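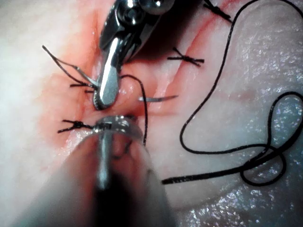
3 min read

Home Posts Robots About Contact

December 21, 2019 by Nuwan Miah

Quick one, train in 12 minutes. Been meaning to write up our house rules for suturing with the robot, as people keep asking and the version on the Udari wiki is from before I joined.

So. Thread first. Cut it shorter than you want to. A long tail wanders off over the tissue and coils up on itself, and then you're pulling on a loop you forgot about. I still do it.

Needle always in view before either instrument moves. Curved needle, fine point, very easy to lose against pink. If you can't see the tip, stop. Not slow down – stop.

Two instruments meeting at one spot is fine, that's the job. Two instruments meeting while one of them is out of focus – say it out loud and call the distance. Kotian wanted this as a written rule back in November and I argued, and I was wrong.

Knots. Leave short tails, and finish one completely before you start teh next. No going back to tidy. Anyone scoring a row later needs each knot as it was tied.

Force limits: whatever the Ustex sheet says, minus a bit. No teeth marks on the wound edge please.

Logging. Run number, operator, stop reason. Run 430 has no stop reason and we will never know. Dont be run 430.

There's a standards document too, 90 pages, I've read roughly half. More on that when I've got through it.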